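Suchbegriff eingeben Suche Los

Die Fähre nach Stillitbridge

Im Oktober fuhr die Fähre nur noch einmal am Tag. Ich kam um kurz nach vier am Anleger an, und sie war weg. Am Kiosk von Bielecka gab es Tee und Brot mit Käse. Ich nahm beides und setzte mich ans Fenster.
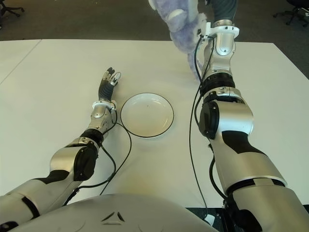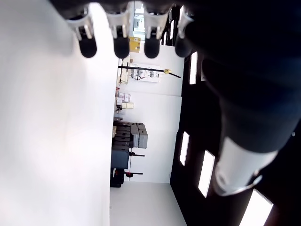 Oben: weißer Tisch, Teller mit schwarzem Rand.

Die Frau hinter der Theke fragte, ob ich wegen des Hauses käme. Ich sagte ja. Meine Mutter hatte es vor 15 Jahren verlassen und den Schlüssel behalten. Er lag in meiner Manteltasche, an einem Stück Schnur.

»Das Dach ist hin«, sagte die Frau. »Seit dem Sturm.«

Ich fragte, wer die Hühner genommen habe. Sie wusste nichts von Hühnern.

Als es dunkel wurde, räumte sie die Stühle hoch und gab mir eine Decke. Im Hinterzimmer stand eine Liege. Ich hörte das Wasser gegen die Pfähle schlagen und schlief erst spät ein. Am Morgen lag Nebel über dem Fluss. Ich bezahlte den Tee und ging zum Bus.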